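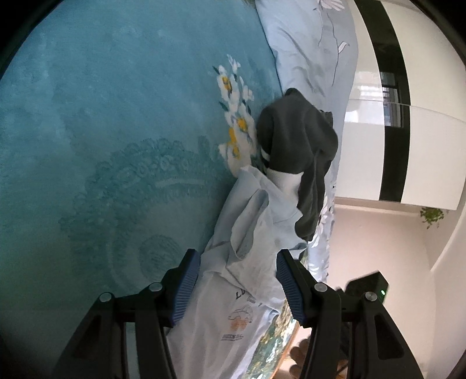 Workshop notebook – Clekomar, handheld gripper group
Entry date: 16/05/2025
Entered by: Raimonds Laur
Subject: Open day, bedroom and clothing station

Doors were opened to visitors at ten. The clothing station was assigned to this group, with the kitchen station under Gashi and the talks in the front hall. 282 visitors were signed in at the desk. That figure covers the whole building, and no separate count was kept for our room.

The task shown was the same one used in February: pick up a single garment from a pile on a made bed, lift it clear, and lay it flat. Visitors worked the handheld gripper themselves after a short explanation. Each turn was limited to three minutes. The dark gray knit garment and the light blue T-shirt with the small car print were used for most turns, the gray one laid partly over the shirt so that the order of picking mattered.

Observations:

1. Most first-time users closed the fingers too early, above the cloth. They were advised to bring the blue pads down on either side of a fold before closing. The advice was taken quickly, more so by children than by adults.

2. The T-shirt on the light blue duvet was a poor choice for visibility. Several visitors could not tell on the monitor where the shirt ended and the bedding began. On the teal blanket the same shirt gave no trouble. For the next demonstration the pile should be started farther toward the teal side.

3. The plush blanket was lifted together with the garment on a number of turns. The ridged pads hold the pile of the fabric well, perhaps too well for this purpose. Rira has asked whether a smoother pad could be tried. I would like to see it on knitwear first.

4. One finger screw on the second gripper was found loose at the midday check and was tightened. The first gripper required no attention.

30 demonstration episodes were saved with the consent of the participants. Of these, 26 are usable. The remaining four were stopped before the garment left the bed and have been set aside, not deleted. The running total for the clothing set now stands at 2,337.

Questions from visitors were mostly on folding. It was explained that folding is not part of the present work. A teacher asked whether a class visit could be arranged, and her details were passed to the front desk.

To do:
– Move the start position, see item 2.
– Thread lock on both grippers.
– Larger monitor, or move the present one nearer the bed. Flikia may have one to lend.
– Print the instruction card in larger type.

R.L.

5 shares | 3 comments

Comments

Rira: Smooth pads can be ready next week. Please keep the gray knit aside for the first trial.

Gashi: We had the same early closing with dish towels. A practice turn without recording helped a good deal.

Visitor, open day: My son would like it noted that he got the shirt on his second try. Thank you all for your patience.

Contact Clekomar | Copyright Clekomar 2025 | Back to top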